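Planning and Paying for a Robot Cell
Handout for Unit 3: What the Quote Leaves Out
Prepared by Francine Marchand, with thanks to Jagadeesh Menon for last year's version

Welcome back, everyone. Last time we talked about choosing an arm, and I promised we would get to the part people find dull and I find rather wonderful, which is the spending plan. Please keep your worksheet next to you as you read, and scribble on it as much as you like!

Start with the job, written in one plain sentence. "Work with a toaster on a table" is a perfectly good job sentence. It tells you that you need a hand, a table, a power outlet near that table, and a plan for working close to something with glowing elements in it. Four budget lines already, and we haven't opened a catalog. 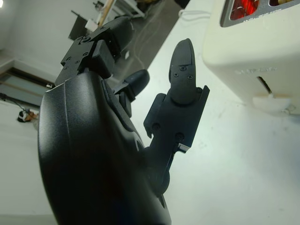

Now, the hand. A simple two-finger gripper and a jointed hand with a thumb are very different purchases, and the difference keeps going after the invoice is paid. More joints mean more small screws, more linkages, more hours with a driver and a magnifier. Ottó Simon, who looks after the hands in our lab, asks students to put down 20 hours of upkeep per term for each jointed hand, and I would write that number in ink. Spare fingertips go on their own line. The Gurneo set we price in the worksheet is $74 a finger, and please remember the thumb is ordered separately (I forgot it my first year, and we waited until October).

Then the things around the arm. Cables and something to keep them off the floor, a cart, lighting, a table you don't mind scuffing. Small stuff, but it adds up: our practice budget for this group comes to $559 before you touch the appliances themselves.

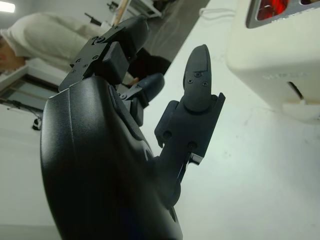 Don't leave out people. Someone has to set up between runs, and that someone has a timetable and a wage. Estíbaliz Bravo's rule for our course projects is to plan staff time first and fit the hardware into what remains, and I've come around to her way of thinking, though it took me a while.

For next time, compare the two sample quotes, Plirkari and Jatumus. They look nearly the same on the first page. Read the service terms on both and mark who pays shipping on a repair, and how long you would be without the hand. Then redo your totals with one repair a year added in.

Questions about the worksheet can go to Trinidad Tejada, who has the answer sheet and more patience than I do.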